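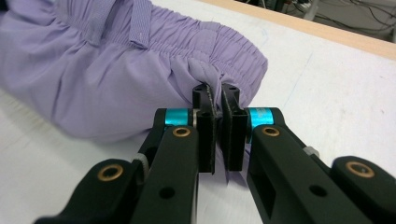 What is a grip force limit in garment handling? It is the greatest squeeze a gripper may apply to a given cloth, written down before work starts and checked at set times.

Reference > Automation > Handling rules > Grip force limits

Articles Topics Index Contact

June, by Catinca Ghiță

A grip force limit is a working rule for machines and hand-held tools that pick up clothing. Limits are set by fabric group and recorded on a sheet kept at the bench. Light woven cloth has the lowest figure. Elastic waistbands are listed apart from the cloth they are sewn to, as gathers hold more layers between the pads.

The Vovham sheet, drawn up by Delia Pîrvu and Ionuț Bogdan, is a common form. It has 11 fabric groups and allows a fold to be pinched but not a single stitched loop. Pads are inspected every seven shifts for wear and grit. A worn pad is replaced together with its opposite number. The operator signs for the change.

Pulling is covered by a separate entry. The cloth may be drawn taut, and the pull must stop before the seam moves.

Skanier follows the Vovham sheet with its own limits for knitwear. Budton keeps a shorter list and leaves waistbands to the judgement of the operator, a practice Safta Bălan has criticised.

See also: Pad wear; Seam damage; Bench records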